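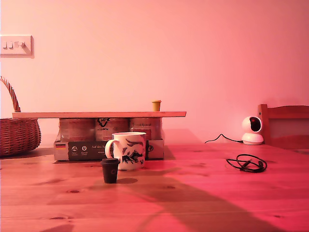
Achilleas Politis

Kitchen > Storage > Bench and Table Tips

There comes a point in the life of every kitchen table when it stops being furniture and becomes a car park. Ours got there in October. I could have bought a shelf. I went and looked at one, in fact, a very handsome little two-tier thing from Festisberg at 215 dollars, and I stood in front of it long enough for the salesman to offer me a chair. Then I went home and put a board across three tins.

The three-tin shelf is not a new idea. My mother's cousin Vlachopoulos had one in the shed for his paint, and it outlived two sheds. But it has a few ways of going wrong, and I've now tried most of them, so here is what I'd pass on.

Match your tins by height and ignore everything else about them. You will be tempted to use the pretty ones. Stand them in a row, lay the board over the top and press down on it here and there with a finger. If it clicks, one tin is shorter than its mates and you should go back to the pantry. A disc of cardboard under the short one will do at a pinch, though it goes soggy the first time somebody wipes the table with any enthusiasm.

Keep the tins full, or at least not empty. An empty tin skates about at the lightest nudge. Mine used to hold coffee, and I've refilled them with rice, dried chickpeas and a quantity of lentils I'm unlikely to cook in this life. Put the things you use daily somewhere else, or you'll be dismantling your shelf every morning at half past six to get at them, in the dark, swearing.

Stand the tins in a low cardboard tray. I resisted this for ages on grounds of appearance, as if the rest of it looked like something out of a magazine. The tray stops them wandering apart, and it gives you an edge to grab when you want to pull the tins forward and clean behind them. The sort of shallow box that groceries come in is ideal. Take the board off before you shift it. I mention this only because of the sugar bowl.

Now, the overhang. A long board is lovely until you put something on the wrong end of it. Anything with weight goes over the tins, and the ends get the light stuff: an egg cup, a small plastic beaker, the pepper. If you insist on a long tail at one side, park something beside it that you don't mind seeing bumped. A basket is good. It also gives you somewhere to throw the mail.
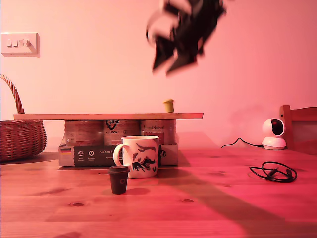
Mugs belong on the table in front, where you can get hold of the handle without taking the shelf with it. My neighbour Nhung Mạc, who has firm opinions and much better cupboards than I do, turns all her handles the same way and claims it saves her space. I've tried it and I believe her. Little lidded cups can go down there too, and they'll fill the gaps between mugs nicely. Don't stack them on the board. A tower of cups on a plank on tins is a circus act.

On wiping down: damp cloth, with the grain, and dry it straight after. Timber tables have knots, and crumbs get into any little hollow around them and set like mortar. An old toothbrush shifts them. I used to swear by a cleaning paste called Toluveck, which did shift the crumbs, along with a fair bit of the colour, and I now keep it for the barbecue.

If the board is raw timber, give it a coat of something food-safe and leave it overnight. Sand the cut ends first. I bought an offcut 71 centimetres long from the bin at Florkeck for less than the price of a pie, and picked splinters out of my thumb for a week because I thought sanding was for people with time on their hands. Mine has more than paid for itself, although I'm not counting the sugar bowl.

One more thing, for anyone with small children or a large cat. The three-tin shelf isn't fixed to anything. It stays up through weight and general goodwill, so keep glass off it, keep it well back from the edge, and don't put your good teapot up there to show it off to visitors. If you need something that can be leaned on, go and see the man at Festisberg. He's very pleasant and he has a chair.

Next month I'll be having a go at the drawer under the oven, which currently opens 11 centimetres and then stops.

We use cookies to remember your preferences and improve your visit. By continuing to browse, you agree to our use of cookies. Accept | Manage settings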